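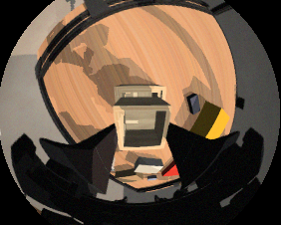 仿真画面:木纹桌面上,夹爪两指之间是米色方框

提问:开放日上看到的仿真抓取演示,现场该问些什么?

昨天带学生去 Zarodum 的实验室开放日踩点,下个月正式带班过去。他们主要的演示不是真机,是大屏幕上的仿真,上面这张图是讲解员 Gemma Heywood 发给我的。画面是圆的,四角全黑,视角对着桌面,方框旁边有黄色、红色的小块。

我教初中信息技术,不是搞机器人的。有几个地方没弄明白:
1. 画面为什么是圆形的?
2. 阴影有必要做得这么复杂吗?桌上有好几片棕色的影子,有的边缘还是锯齿形的,学生容易把影子当成东西。
3. 参观时间只有16分钟,应该让学生重点看什么?

讲解员当时在接待另一组人,没来得及问。发帖日期2025年1月13日,希望月底前有人答。

提问者:Marina Chrysikopoulos

回答一(已采纳)
Pantelis Liapis

按顺序说。

圆形画面,一般是在模拟广角或鱼眼镜头。真实的鱼眼镜头成像有时就是一个圆,圆外没有画面,所以是黑的。图里木纹弯成长弧线,夹爪主体在下方也是一条弯的宽带,和这种镜头的效果对得上。不过单凭一张图不能确定他们用的是什么相机模型,到时候直接问。如果对方说镜头装在手腕上,再追问一句标定怎么做的。

阴影的问题,你学生会认错,识别程序也可能认错。训练用的仿真常常会随机改变光照和影子,让程序多见一些情况,术语叫“域随机化”。Zarodum 是不是这么做的我不清楚,我没去过他们那里。去年11月我去看过 Flunia 的演示,他们现场可以换光源位置,学生比较容易理解。你可以提前写邮件问能不能也换一次。

16分钟很紧。我的建议是少听介绍,多看夹取过程,最好请对方把同一个动作放两遍,第一遍正常速度,第二遍放慢。让学生盯住两根手指和方框的相对位置。这张图里两根手指分别在方框的两侧,但单看一张静态图,看不出是正要夹、已经夹住,还是刚松开。这一点可以拿来当课前讨论题。

还有一个问题值得问:仿真里能夹起来的东西,换到真机上成功率是多少。愿意给数字的单位,讲解一般也比较实在。

回答二
Fahad Bukhari

补充一下遮挡。图里黄色那块的下端被手指挡住了一部分,红色那块也是。相机离夹爪近就容易有这个问题,可以问他们加不加第二个相机。

另外记得提前登记人数,我上次带了两个班过去,门口换证就耽误很久。停车在后门,前门那条路不让大巴停。

回答三
Styliani Margaritis

仿真没什么好看的,要看就看真机。Motaung 那边有真机,周末也开,就是远。

提问者追评
谢谢第一位。邮件已经发了,换光源的事对方说要问技术组。Motaung 太远,学校不批车。人数登记的链接我在他们网站上没找到,有知道的麻烦贴一下。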